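Tagged: Charts & Sales > Methodology > Streaming Equivalents
6 min read

Catalog albums and the "one big song" problem

skandutby_fan
I've been going back through the way we convert streams into album units on the spreadsheet and I think we have a problem with older albums that have one huge song. The example I keep running into is Mahasneh's second album. It sold modestly when it came out, the lead single did well on radio, and now that single is on every road trip playlist there is. The other tracks get almost nothing. With our current method the album comes out looking like a steady catalog seller, and I don't think anyone who followed it at the time would call it that.

What I'd like to do is cap the share of streams a single track can contribute. Say a track can't count for more than half of an album's streaming units. Anything above that goes in a separate column for songs. Before I start changing rows I'd like to hear from people who have done this for other artists.

trurner74
I'm against a cap. The old sales totals had the same issue and we never capped those. People bought a whole CD for one song all through the nineties, because there was often no other way to get it. Those copies count in full. If someone in 1996 paid for an album and played track three over and over, that is a sale. I don't see why the same behavior today should be cut in half.

Etornam Bawa
The difference is that the person in 1996 paid for the album. The person streaming track three today has paid for a month of everything. They may not know what album it's from. A lot of these streams come from compilations and playlists.

I do agree that half is arbitrary. Why half? Why not a third? Once you pick a number you have to defend it for every artist on the list, and somebody will always be just over the line.

skandutby_fan
Half was a starting point. I'm open to another number.

For what it's worth, I ran the cap on all 200 albums in the catalog tab. Most don't move. Only 19 drop by enough to change position, and almost all of those are debut albums by acts with one hit. Clelley's debut is the worst case. It falls from 6 to somewhere in the middle of the page.

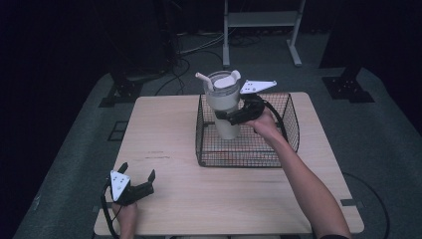 lowercase_dan
Clelley's debut dropping that far tells me the cap is too harsh. That album had two singles. The second one was never put on the streaming services in its original version, only as a live recording attached to a different release. So the big song looks bigger than it was because its partner is missing. You would be punishing the album for a licensing dispute.

skandutby_fan
I didn't know about the live version. Does anyone have a source for that?

lowercase_dan
It's in the liner notes of the reissue. I have the booklet in storage and can type out the paragraph, probably in August when I'm back at the house. The track length is also different. The original single runs under four minutes and the one online is closer to seven.

trurner74
This is my whole point. Every one of the 19 will have a story like that. A missing track, a remaster that split the streams over two listings, a song that was on the soundtrack first and got added to the album in some countries. If you cap, you have to research all of them. If you leave it alone, at least everybody is treated the same.

Etornam Bawa
Everybody is treated the same either way, because it's a formula. The question is which formula gives a result closer to what we are trying to measure. And I don't think we've agreed on that. Is the spreadsheet measuring how many people wanted the album, or how much business the album does for the label? With the second one there's no reason to cap anything. With the first one there's a good reason.

mkv_charts
The first post of the original thread says "popularity of albums, all formats combined." That's closer to the first one.

trurner74
It was written before streaming was included at all. I don't think you can read that much into it.

mkv_charts
Fair enough, but it's the only definition we have.

Separate question. How are you handling songs that sit on more than one album by the same artist? Trurner had the hit on the studio album, the first best-of and the second best-of. Last I looked, row 491 was giving all of the streams to the studio album and the best-ofs had zero. If we're fixing things I would fix that before any cap.

skandutby_fan
Right now everything goes to the original studio album. It's simple and I can explain it in one line. Splitting between the studio album and best-ofs would need some kind of ratio based on physical sales, and for half of those we don't have physical sales outside of two or three countries.

mkv_charts
You could split it evenly as a stopgap.

Etornam Bawa
Please don't split it evenly. A best-of that was only released in one country would get the same share as an album that came out worldwide. I would rather have zero than that.

lowercase_dan
Agree with Etornam on that one. Leave the best-ofs at zero until there's data.

skandutby_fan
OK. I'll leave the best-ofs as they are. On the cap, I'm going to make a copy of the catalog tab with the cap applied and keep the current one as the main version. The copy will have a column where people can add notes on missing tracks and split listings. Nothing in the main tab changes for now.

trurner74
Fine with me. I still think the copy will end up being quoted on other sites as if it were the real one.

skandutby_fan
I'll put "test" in the title.

trurner74
They'll crop that out, but OK.

mkv_charts
Can you make the cap an input cell at the top so we can try other numbers? I'd like to see it at two thirds before I make up my mind.

skandutby_fan
Yes, I can do that tonight.

Contact us | Forum rules | Copyright the forum and its posters | Back to top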